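Comparing three controllers on the bin task, before touching the real arm

I spent most of July on the question of which controller should drive the Kun arm when it reaches into a bin, and I have enough runs now to write it up.

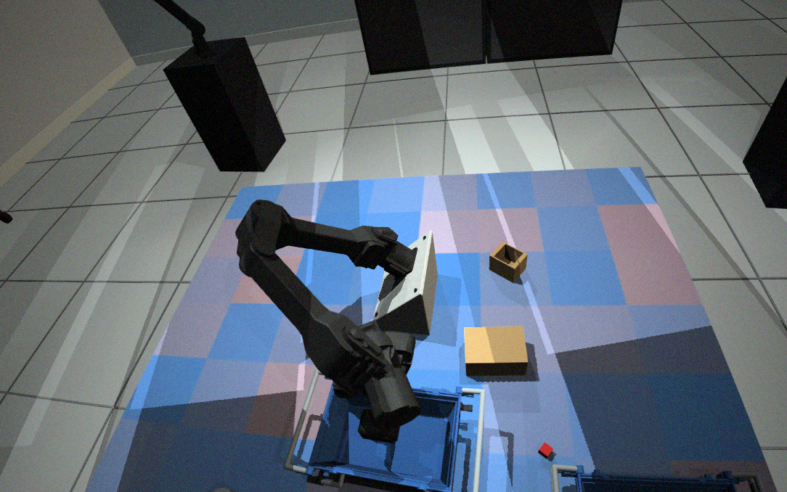
The candidates were the stock joint position controller, the Cartesian impedance controller that Châu Thân wrote for the Zalham project, and an admittance controller I put together over a couple of evenings. All of them take the same input, a target pose for the tool at a fixed rate, so swapping one for another is a change to a single line in the config. Everything below was done in simulation. I'll repeat the useful parts on hardware when the replacement wrist cable arrives.

The task is short. Start from a hover pose, move to a block on the table, grasp it, carry it over a bin, lower it inside the walls and let go. The object poses and the lighting are randomized at each reset, and so are the table colors, which matters for the camera policy and makes no difference to the controllers. Friction between the pads and the block is drawn from a range I measured badly with a spring scale and then widened.

Total was 2,155 runs. The joint position controller and the impedance controller got 900 each. My admittance controller got the rest, and I stopped early for reasons given further down.

Joint position

This one tracks well in free space. Steady-state error at the tool was under 3 mm everywhere I checked, including poses with the elbow folded well back. The trouble starts at contact. If the grasp pose is slightly too low, the controller keeps pushing until either the torque limit trips or the block squirts out sideways. The bin wall is worse. The walls slope inward, so a tool that comes down too close to one side gets wedged against it, and the integrator winds up the whole time. When the tool finally slips free it overshoots by several centimeters.

You can hide a lot of this by capping the integral term. I tried it. The wedging gets quieter and the free-space error gets larger, and then you are tuning one against the other with no obvious place to stop.

Cartesian impedance

Softer, as expected. The lowering phase is where it pays off: contact with the wall turns into a small lateral deflection and the tool slides down the slope without drama. Failures in that phase dropped to a handful, all of them with the block held near one end.

It does have a habit I don't like. With translational stiffness low enough to be gentle, the tool sags under payload, and the sag depends on how good the gravity model is. Our gravity model was built for the old Cleminik gripper. The Wunomau gripper is heavier and its mass sits farther forward, and for the first batch of runs I had forgotten to change the numbers. The tool hung low in every one of them. I threw that batch away and it isn't in the total.

With the right payload the sag is small enough to ignore for a bin. I would not use these gains for insertion.

Rotational stiffness needs more attention than I gave it at first. I left it at the default and the wrist rocked back and forth when the gripper closed on a rotated block. Raising it fixed the rocking. Raising the damping ratio along with it fixed the slow drift that showed up afterward. Both values are in the repo under the Zalham config, with the old ones commented out.

Admittance

The idea was to keep the stiff inner position loop and let a force estimate shift the target. On paper it gives you accurate free motion and soft contact at the same time. In practice the force estimate comes from joint torques, it has to be filtered, and the filter adds delay. With 4 ms of extra delay in the loop the arm buzzed against the table as soon as it touched down. I could stop the buzzing by raising the virtual mass, at which point contact was no softer than with the stock controller.

A wrist force sensor would change the picture. We have one in a drawer, and the flange adapter for it doesn't fit the Wunomau. Tín Ông has offered to draw a new one. Until then I have no reason to spend more compute on this branch, so I stopped it on a Friday night and let the queue drain.

Some notes on the simulation itself

Contact parameters dominate the results more than I would like. Doubling the solver iterations moved the joint position failures by a visible amount and left the impedance ones nearly alone. I take that as mild evidence that the impedance results will transfer better, with the usual caution.

The bin handles caused a class of failure I hadn't planned for. They are tubes mounted outside the rim, and my collision mesh for them was a convex hull that filled in the gap behind each tube. The forearm was hitting geometry that wasn't there. Splitting each handle into short capsules took an hour and removed every one of those failures for all three controllers. Anything logged before that change was rerun.

I also found that the reset function sometimes placed the block so that it overlapped the rim of the open wooden box by a hair. The solver would then throw it across the table on the first step. There is a check for it now.

What I'm going with

Châu's impedance controller, with the higher rotational stiffness, for everything from hover to release. For the long transfer moves I still switch to joint position, with the handover done at zero commanded velocity. The switch produces a small step in torque that I can see in the logs and can't see in the tool pose.

Next job is the payload identification routine, so that the gripper mass is measured at startup and I stop typing it in by hand. The gains and the raw logs are on the group drive in the folder named kun_bin_compare.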